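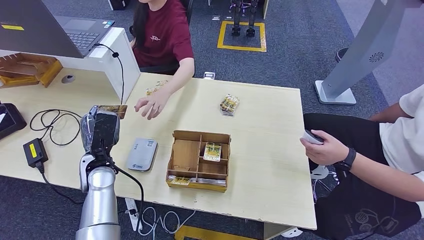 Une lectrice de Plornska m'écrit qu'elle remplit toujours les cases du fond en premier, sinon les sachets de devant se couchent. Je fais pareil maintenant, et j'ai refait l'étape 3 !

Ranger les petits paquets à grignoter dans un casier en carton (suite)
2 sept. 2022, par l'auteur du carnet Zilline

3. Posez le casier ouvert au milieu du bureau, bien à plat. Vérifiez que les cloisons touchent le fond — les miennes remontent tout le temps.
4. Commencez par les cases du fond : les sachets hauts, debout, la face imprimée vers vous.
5. Gardez la longue case de devant pour les petits formats, couchés.
6. Laissez les lots encore sous plastique à côté, on les ouvre quand une case se libère.

Note : chez moi, deux sachets par case, pas plus (à trois, le carton gondole).

Attention : ne tirez pas le casier par une cloison, ça se déchire. J'en ai bousillé un comme ça en novembre !

Commentaires

Sperling : Et pour les barres, debout ou couchées ?
Illberg : Couchées devant, chez moi ça tient.
Sperling : Merci, j'essaie ce soir — il m'en reste 67 à caser…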